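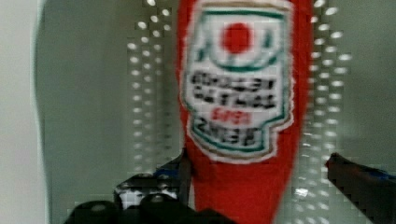

the red squeeze bottle that started all this

ok so I have been reorganizing the condiments. thread, because I have opinions now and my group chat has muted me

Background: we moved in January and the new kitchen has exactly one deep cabinet, one skinny pantry and a fridge door with shelves set at heights that suit no bottle ever made. The condiments have been living wherever they landed on moving day. I found soy sauce behind the paper towels. I found mustard in with the baking stuff!

So last night I pulled everything out and put it all on the counter, and I'm including the tiny packets from takeout bags, which I keep like a squirrel. It took over the whole counter and part of the stove. Dinner was toast.

Let's start with ketchup, the tall one, the boss of the fridge door. Red bottle, big white label with the red tomato circle on it and a green border. I could find that label in the dark. My whole family can, and I think that's half the reason we keep buying squeeze bottles in bright colors: you just reach for the red.

Which brings me to problem one. HEIGHT. A tall squeeze bottle does not fit on the middle door shelf in this fridge, so it goes on the bottom one, and the bottom one is where the milk wants to be. I tried laying the ketchup on its side for a week. Do not do this. It rolls every time the door opens and you get that little thunk, and then at the table you squeeze and get a puff of air and a sad splat.

My neighbor Teodor Czarnecka keeps his ketchup in the cupboard. Full time! Opened! We talked about this over the fence for so long that his coffee went cold. His argument is that cold ketchup on hot fries is a crime. I see the point about the fries. I'm still a fridge person. The label on ours says refrigerate after opening and I am a rule follower when it comes to things I eat.

(I ran a poll on this last month and 1291 of you voted. 648 for fridge. I'm calling that a win and I don't want to hear about margins)

Problem two, the duplicates. When you can't see what you have, you buy it again. We had two open mayos, two hot sauces that are the same hot sauce, and a relish that I'm fairly sure came with us from the apartment before the last apartment. The relish has been let go. Thoughts and prayers.

If you have two open bottles of the same thing, the move is to finish the older one first, so I put a strip of masking tape on the cap with the month I opened it. Takes two seconds. I know people who pour one bottle into the other, and I used to be one of them, but I've stopped doing it because then I have no idea how old any of it is.

Okay, bins. I bought a long narrow clear one from Zistalwood that's meant for soda cans and it's perfect for bottles. It slides out like a drawer, so the stuff in back can't hide. Everything vinegary went in there, plus the soy sauce, which has been returned to its people.

I also tried a Trutberg turntable because everyone on here swears by turntables. Mixed feelings! Great for short jars. Terrible for anything tall, because one enthusiastic spin and the barbecue sauce goes flying. Jars only from now on. Jam, capers, the fancy olives I'm saving for company that never comes.

Fridge door final layout, for the two people who asked:
top shelf: short things, mustard, horseradish, the good hot sauce
middle: mayo and salad dressing
bottom: milk and ketchup, side by side, they've made peace

Fun thing I learned from Raed Akl, who cooked in diners for years and has seen more ketchup than any of us ever will: before you squeeze, give the closed bottle one hard shake, cap down. It gets the watery stuff on top mixed back in so you don't get pink soup on your burger. I have been eating pink soup my entire life.

He also wipes the nozzle every night. Every night! I've promised to do mine when I do the stove, so call it weekly. Warm water, old toothbrush, done. The crust that comes off is not something I want to discuss in public.

Somebody in the replies asked about storing bottles upside down. The ones with the wide flat caps, sure, that's how they like to stand. Anything with a little pointy top, no. I tried it with a honey bottle, propped up in a coffee mug, and had honey in places a mug doesn't even have.

Packets update: I counted, I'm sorry, I had to know. 300. The soy sauce ones are the worst offenders. I kept a sandwich bag's worth for lunches and camping, and my sister is taking the rest to the snack table at her kid's games. If you're at the field this season and there's suddenly a lot of duck sauce, hi.

Next up is the spice drawer. I opened it a minute ago, saw three cinnamons looking back at me and closed it again. Going to need snacks for that one.

Meanwhile please tell me where your ketchup lives, and if the answer is "on the counter next to the stove" be gentle with me, I've had a long night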